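Claltwood Residents' Forum Questions Government Claims on Robles Market Contract

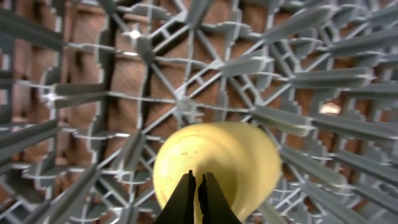
A rounded yellow object with a glossy surface.

18th May

The Claltwood Residents' Forum has read the government's statement on the Robles market contract and is not persuaded by it.

We are told that 400 traders will have new stalls by July. We were told the same thing last year, with a different month. The statement runs to 49 paragraphs and does not once mention who signed the contract with Morine, or why no other firm was asked to bid.

The minister's office says critics of the deal are "playing politics." Perhaps some are. That does not answer the question. Traders in Robles paid their deposits 140 days ago and have yet to see a receipt with a stall number on it.

We also note the sudden praise for the deal from party officials in Hotaveo, several of whom called it a disgrace when they sat in opposition. If the terms have improved since then, let them publish the terms. If the terms are the same, voters can draw their own view of what changed.

The Forum is asking for three papers: the signed contract, the list of traders who paid, and the bank record for the deposit account. The government has 90 days to reply under its own rules. We see no reason why it should need more than a week.

Press questions may be sent to the Forum's office in Claltwood.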